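Questions we get about sorting toiletries into bins, from people using the Clirov clear bins and the Juhl colored ones.

## Sorting basics

**Do I need to empty the whole cabinet first?**

Yes. Put everything on a table and set the bins next to it. A normal bathroom cabinet takes 18 minutes. Check dates as you go.

**Clear bin or colored bin?**

Use clear bins for things you reach for every day, like toothpaste and hand cream. You can see what's in there without lifting anything out. Colored bins are better for spares and refills.
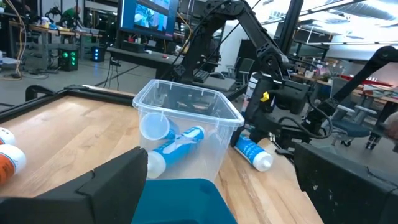 Whichever you pick, keep one type of item per bin. Mixed bins fill up with odds and ends, and then you're sorting again in May.

**Should tubes stand up or lie down?**

Either is fine if the cap is closed. Thick creams come out easier if the tube is stored cap down. Nearly empty tubes fall over a lot, so lay those flat.

**Can small cups go in with the tubes?**

Rinse and dry them first. After that they can share a bin.

## Care and orders

**How do I wash the bins?**

Warm water and dish soap. No dishwasher – the clear plastic goes cloudy. Leave them upside down on a towel for 2 hours.

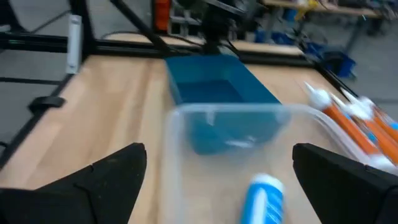
*Clear container with a blue-and-white tube inside, teal-blue bin behind it.*

**Do you sell lids?**

Only for the Juhl bins. Ask for part 1310.

**What is the return period?**

You have 90 days. Bring the bins back to the Jirkdale store with your receipt.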